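The formulator at Flelstead works on leave-on skin care, mostly lotions and gel creams, and asked to be identified by role only. We spoke in December about preservatives, a subject that gets a line or two on most labels and takes up a large share of the lab's testing.

"People read the ingredient list and look for one name they dislike," the formulator said. "A preservative system is several things working together. You have the pH, the water activity, the chelator, the package. If you judge one of them alone, you will misjudge the product."

The lotion under discussion, Gisska, is sold in two sizes, 200 ml and 265 ml. The smaller has an airless pump. The larger has a flip cap, and the two were tested separately.

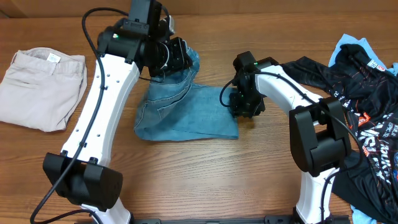 *Light-blue denim on a wooden tabletop, one corner lifted at the waistband.*

"A flip cap lets air and fingers in," the formulator said. "The formula passed in the pump at a level that I would not have signed off for the cap. We raised the phenoxyethanol slightly and kept one formula for both."

The first version was batch 248. It separated in the warm cabinet and was dropped. The emulsifier came from Domański, and the formulator does not blame the supplier. "We added the electrolyte too early. The salt thinned the gel phase before it had set up. The fix was a change in the order of addition." 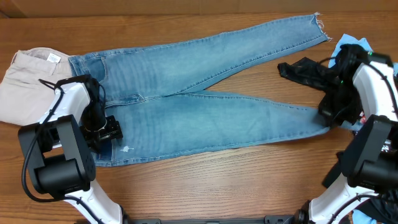 Fragrance caused a second round of work. Nisier, which supplies the scent, had offered a version heavy in citrus. It drifted yellow in clear bottles under light, so the lab asked for a lower citral content and moved to an opaque bottle.

Asked whether unscented products are easier to preserve, the formulator said the answer depends on the material. "Some fragrance components help a little against yeast. Take them out and you may need to test again. Buyers assume that removing an ingredient is free."

On storage, the advice was short: keep the cap closed, keep it out of the shower, and follow the open-jar symbol. "If the smell changes, throw it away. Don't add water to get the last of it out."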